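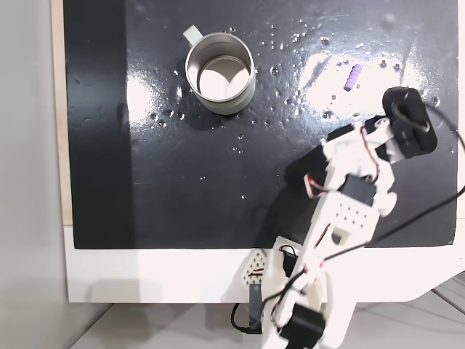
The member from the upstairs flat asked that it be recorded, before anything else was recorded, that the laundry room schedule had been agreed in October and that she had not agreed to it. The chair thanked her and called the meeting to order at 7:10 p.m.

Plarkard Court Residents, Regular Meeting

Minutes of the previous meeting. Approved with one correction. "The boiler is fine" now reads "the boiler was described as fine."

Laundry schedule. The sign-up sheet has gone missing again, with the pen and the string the pen was tied to. A motion to buy a longer string failed. A motion to buy a chain was tabled. The October schedule stands, over the objection noted above and repeated here at the objector's request.

Boiler. Clerkar sent a technician, who looked at the boiler and left a bill for $155. The bill says "observed." The secretary will write to ask what was observed. Units on the north side report hot water at 5 a.m. and again at some point in the afternoon. One resident on the south side said hers was excellent and was asked not to go on about it.

Bike storage. There are 2 hooks left. Discussion of who should have them took up most of the evening — the secretary stopped writing for part of it. It was proposed that bikes nobody rides be moved to the shed. Every owner present rides theirs constantly. Held over.

Hallway paint. The choice is between Nutsugah Cream and Pultano Oat. Sample cards were passed along both rows and came back in the wrong order, after which no one could say which was which. Vote: Cream, 81 shares; Oat, 70 shares. The losing side asked whether the vote was for the color or for the card. The chair ruled that it was for the color. Which color will be confirmed with the paint store.

Parking. The sign reading "No Parking At Any Time" will be moved so that it can be seen from behind the van that parks in front of it.

Other business. A resident asked about the smell on the second floor. Two others said there was no smell. A fourth said it was soup.

Adjourned at 9:25 p.m. Chairs to be stacked by those who sat in them.

Action items
Secretary: letter to Clerkar, call to paint store
Chair: parking sign, price of chain
All: please look for the pen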